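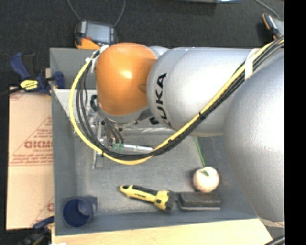 Gripper swap, day 2

1/ Rotus gripper is off, Drerkik one is on the KUKA. Same gray bin. Mug, flashlight, eraser block and a few other bits

2/ mug is the one I'm worried about, it's right down in the corner. Rotus kept bumping the wall there

3/ cable bundle still loops way out past the wrist. Weidong wants it shorter, I want it left alone til we have numbers

4/ 1000 picks per gripper, same controler settings for both. Lomitz one goes on next. Will post the misses too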